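To: Stamness Residents and Ratepayers mailing list
From: Secretary, Stamness Residents and Ratepayers Association
Date: 10/9/25
Subject: Re: Kerbside organics changeover, Stamness and Bavthorpe

Dear members,

The Association has received several enquiries following the message reproduced below, which was circulated to this list by a resident of Mulder Street. The following is provided by way of reply, and has been confirmed with the district's waste services office.

> I have had the leaflet about the new green-lid bins and am none the
> wiser. It says collections move to fortnightly but does not say whether
> that means the red lid or the green. It also says nothing about those of
> us who already compost at home and do not want a third bin. Is there an
> opt-out? And will the kitchen caddy liners be supplied, or are we
> expected to buy them? I would be grateful if the Association could get
> a straight answer before the bins turn up.

The change to a fortnightly service applies to the red-lid general rubbish bin only. The green-lid organics bin will be emptied weekly and the yellow-lid recycling bin will remain fortnightly, on the alternate week to general rubbish. The collection day is unchanged for all properties in Stamness and Bavthorpe.

A total of 3366 households fall within the changeover area. Each will receive one green-lid bin, one kitchen caddy and one roll of 72 compostable liners. Replacement rolls will be available without charge from the Skakine transfer station and from the Bavthorpe library during opening hours. Proof of address will be required. Liners purchased at the supermarket are acceptable provided that they carry the certified compostable mark; bags labelled only as degradable or biodegradable are not accepted at the Skakine facility.

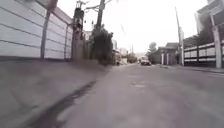
Residents who compost at home may apply to be exempted from the organics service. An exemption form is to be lodged with the waste services office before the end of the current quarter. Members should note that an exempted property will still move to the fortnightly general rubbish service, and that meat, bones and dairy products not suited to a home heap will need to go into the red-lid bin. An exemption may be withdrawn at any time on written request, although delivery of a bin may then take up to 60 days.

The green-lid bin accepts food scraps of all kinds, lawn clippings, prunings, cut flowers, paper towel and uncoated cardboard soiled with food. Nappies, pet litter, treated timber, coffee cups and plant pots are excluded. A loaded bin should not exceed 40 kilograms, and the lid must close fully. Bins found to contain excluded items will be tagged and left unemptied until the next scheduled collection.

Households with a medical need, or with two or more children in nappies, may request a larger red-lid bin at no additional cost. The request should be made by telephone to the waste services office, which will forward the relevant declaration by post or email.

The district intends to review the service next June. Submissions will be invited at that time, and the Association will prepare one on behalf of members. Those wishing to have particular matters raised are asked to set them out in writing to the Secretary, with the subject line "Organics review". Reports of missed collections should continue to be made directly to the waste services office and not to this list.

Yours faithfully,

The Secretary
Stamness Residents and Ratepayers Association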